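Morthorpe Library Speculative Fiction Reading Program
Progress report to the Shiferaw Fund
2020-01-12
Prepared by Theresia Ammann, program lead

This report covers the period since the grant was confirmed. It follows the headings in your template, except that I have put the budget near the end.

Reading groups

Both groups are running. The evening group is reading post-collapse novels and the lunchtime group is reading first contact stories. Attendance at the evening group has held at 13. The lunchtime group is smaller and changes from one meeting to the next, mostly with people's work shifts.

The evening group started with the Grina books. The first volume went well. Most readers liked the opening, where the river towns lose contact with the coast, and several finished it early. The second volume was harder going. It spends a long time on grain storage and the election of the mill council, and the fighting does not start until late. Four readers dropped the book but kept coming to the meetings. We have decided to skip the third volume, which retells the same winter from the other bank, and go to the fourth.
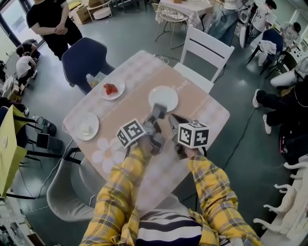

The lunchtime group has been reading short stories, one per meeting. This suits people who miss a session. The stories that led to the most talk were the ones where the visitors are never seen directly. Readers were less patient with stories that explain the alien language in long footnotes. I have a list of what was read and can send it.

Book purchases

The grant paid for 86 books. Most are paperbacks. We bought multiple copies of the titles the groups are reading and single copies of everything else. All of them are cataloged and on the shelves except the Faviditz omnibus. The supplier sent the abridged edition, which leaves out the siege chapters and the maps. We returned those copies in November and have been credited. The full edition is being reprinted and I expect it in the spring.

Demand for the first Grina volume was higher than I planned for. There is still a waiting list. I would like to move a small amount from the display budget to buy more copies, and I am asking for your approval to do that.

Writing workshop

The workshop was added at your suggestion after the first application. Participants write the opening chapter of a novel in which one ordinary thing stops working. We set a limit of 2000 words. Some people ran over and we did not enforce it.

The quality was uneven, as you would expect. The common problem was too much explanation up front. Many drafts gave several pages on the cause of the disaster before any character did anything. We spent a session on this, comparing first chapters from the shelves and marking the point where the reader learns what has happened. Revised drafts were shorter and moved faster. One participant cut her prologue and started with the neighbor's dog coming home alone, and the group agreed it was the best change anyone made.
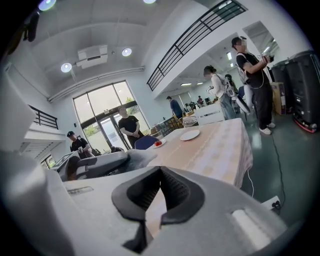
We had planned to print a booklet of the finished chapters. Three people have asked not to be included, and two more want to keep working on theirs. I would like to put the booklet off until the second round of the workshop, when there will be more to choose from.

Budget

Spending is on plan for books and under plan for printing and display. Room hire is slightly over, as the evening group moved to the larger room. A full statement with receipts is attached separately.

Problems

The discussion guides took longer to write than I allowed for. I wrote a guide for each Grina volume, including the third, which we are now not using. For the next set of books I will write the guides after the group has picked the titles.

We have not reached teenage readers. The posters at the high school brought in one person, who came once. I plan to talk to the school librarian about holding a session there.

Next period

The evening group will read the fourth Grina volume and then vote on a standalone novel. The lunchtime group will stay with short stories. The second workshop starts once the first group has handed in final drafts. The next report will include the results of the reader survey, which goes out with the new reading list.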